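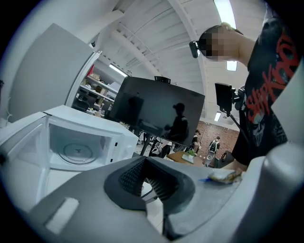

Recording station at Hadidholm, with the microwave open and a gripper in use.

Notes on the Kitchen Task Collection, Second Half of the Year

24 December 2020

The collection of kitchen demonstrations at Hadidholm has closed for the year, and this entry sets down where the work stands. Earlier entries dealt with the choice of tasks and with the written protocol. The present one concerns the recordings themselves, the rules under which they are accepted, and the changes that will apply when the station reopens.

The Skekodo set now holds 2,516 recorded demonstrations. Of these, 1,541 have passed review and are available for training. The remainder are either awaiting review or have been set aside under one of the rejection codes listed in the protocol. No recording is deleted at this stage. A demonstration that is unsuitable for one purpose may prove useful for another, and failed attempts are kept in a separate folder with their codes attached.

Work began in June with a single task: placing a small object inside a microwave oven and closing the door. The task was selected for its plain structure. It has a clear start and a clear end, it requires contact with a hinged part, and it can be repeated many times in a short period. It also proved harder to record well than had been expected. The door can be closed with the side of the gripper, with the tip of the jaws, or with the free hand, and in the first weeks all three methods were in use. A model trained on that mixture hesitated in front of the open door and often stopped short of it.

The protocol was amended accordingly. Operators now close the door with the gripper only, and the free hand stays away from the appliance from the first second of the recording to the last. Variation is still wanted, but it is to come from the position of the object, the height of the surface and the angle of approach.

Each operator works with a hand-held gripper and is asked to observe the following.

Begin with the jaws fully open and in view of the gripper camera.
Hold still for one full second before the first movement.
Move at an even speed, slower than feels natural.
Do not correct a dropped object. End the recording, enter the code and begin again.
Change the object after every 23 demonstrations.

The last rule causes the most complaint, and it will remain. Long runs with one object produced recordings that were nearly identical, and the reviewers found that operators grew quicker and less careful toward the end of them. Small, light items are of particular interest. Wrappers and soft packets change shape when they are gripped, and the system has seen far too few of them. A target of 500 accepted demonstrations with soft items has been set for the coming period.

The room deserves a word. The Hadidholm station shares its floor with other work, and people pass behind the recording area in the course of the day. A proposal to screen it off was considered and declined. The system is intended for ordinary rooms, and a background that changes from one recording to the next is of some value in training. The Fimville station, by comparison, is closed off and evenly lit. Models trained on the Fimville recordings alone performed well at Fimville and poorly elsewhere — a result that settled the matter for the author, if not for all concerned.

Lighting remains a weakness. The overhead fixtures throw strong highlights on pale surfaces, and the inside of a white oven can lose most of its detail on camera. Exposure is now fixed before each session and written on the session sheet. Sheets without an exposure value are returned to the operator.

Review is carried out with the Charvát labeling tool, which shows the recording beside the measured width of the jaws. Two reviewers see each demonstration separately. Where they disagree, the recording goes to a third, and the disagreement is noted. The most frequent subject of dispute is the moment at which a grasp begins. The protocol defines it as first contact on both sides of the jaws, but contact on the far side is often hidden from view. A revised wording is in preparation.

Two further tasks, opening a drawer and wiping a flat surface, will be added once the backlog has been cleared. Session sheets from Fimville that have not yet been entered should be sent on before the station reopens, with the object list attached.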